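Jaltix releases Wavetti 2, wrist-view software for robots that work around cabinets and closets

BELDALE, October. I get to write this one myself, so bear with me if it wanders a little. We're a small software company, we've been heads-down on this release since spring, and today Wavetti 2 is out for everybody on a current license (and for anyone who wants the trial, more on that below).

If you haven't met Wavetti before, it's the piece of software that sits between a robot's wrist camera and its motion planner. It looks at what the wrist sees, decides which flat things are doors, drawers, walls or floor, and hands the planner a set of surfaces it can trust. Version one did that pretty well when the picture was crisp and there was a nice fat handle to aim for. Our customers kept sending us the other kind!

So the big change is seam tracking. Wavetti 2 looks for the thin dark gap between two panels and treats it as a landmark in its own right. It fits a line to it, keeps that line as the wrist tilts, and reports how sure it is. When the gap runs down into a lighter strip at the bottom, the software marks the spot where it ends and uses that as an anchor point. We tested on 168 recorded runs, and 118 of those had no handle in view at any point during the approach. I love those runs. They're dull to watch and they taught us nearly everything.

Two grey panels, one dark seam, a pale strip underneath and a bit of green textile in the corner, all of it leaning and pretty blurry, is the sort of view I mean:

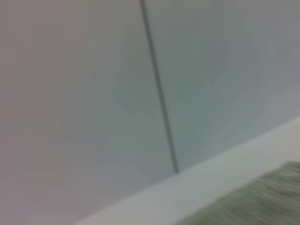 What else is new

Floor edges. The planner now gets a separate boundary for soft, textured surfaces, so a rug or carpet no longer gets lumped in with the strip next to it. You can set your own clearance for each.

Blur scoring. Every view gets a score, and you choose the cutoff. Below it, Wavetti holds its last good estimate and asks the arm to slow down. We used to throw those views away, which made for some jerky motion.

Color drift. Plain panels can slide from pinkish to greenish across a single view, and version one sometimes split one door into two because of it. The new surface grouping leans on edges first and color second. I'm very happy to see that bug go.

Replay tool. You can step through a saved run, turn each layer on or off, and see which line the planner was following at the time. It started as something I threw together for my own desk and it still has my odd keyboard shortcuts (you can change them).

Wavetti 2 plugs straight into the Wragg motion planner, and the old interface still works if you'd like to move over slowly. Maps saved in version one open fine, but please rerun calibration before you use them on a real arm.

Price and availability

The upgrade is free for current license holders. New seats are $130 a month, with a free trial that includes the replay tool and a handful of sample runs. Downloads and release notes are on the Jaltix site now, and the support desk in Beldale opens at 8 a.m. for anyone who gets stuck on the install.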